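How to Paint a Color Block Border on a Tabletop

A painted border is a good way to use up sample pots and bring an old table back into use. Straight edges and flat colors are easy to get with tape and a small roller. Plan on a weekend, with most of that time spent waiting for coats to dry.

What you need

Sanding sponge, 120 and 220 grit
Bonding primer
Satin paint, one main color and several for the border
Painter's tape, 1 inch wide
4 inch foam roller and tray
Small angled brush
Pencil and long ruler
Clear water-based topcoat

Prepare the top

Wash the table with dish soap and water and let it dry overnight. Sand with the 120 grit until the shine is gone, then wipe off the dust with a damp cloth. Roll on one coat of primer. Old varnish can bleed through pale colors, so add a second coat if you see yellow marks.

Mark the border

Measure in from each edge and make a pencil mark every foot or so. Join the marks with the ruler. On my table, which came from a yard sale in Sturkcombe, the border is 4 inches wide. Divide it into blocks of different lengths. Even blocks start to look like a game board. 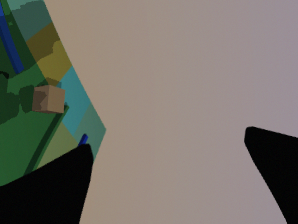 Paint the middle first. Two thin coats cover better than one thick one and leave fewer roller marks. I used Druvska satin and left it 14 hours before putting any tape on it. Check your own can, as drying times vary.

Tape and fill

Tape off every other block. Press the tape down with the back of a spoon, then brush a little of the middle color along the tape edge to seal it. Once that is dry, roll on the block colors. Pull the tape back slowly at a low angle while the last coat is still slightly tacky. Leave it until the next day, then tape over the finished blocks and fill in the rest.

Seal it

Sand very lightly with the 220 grit and wipe clean. Apply three coats of topcoat, going all the way over the edges. Keep hot mugs and plates off the surface for a couple of weeks.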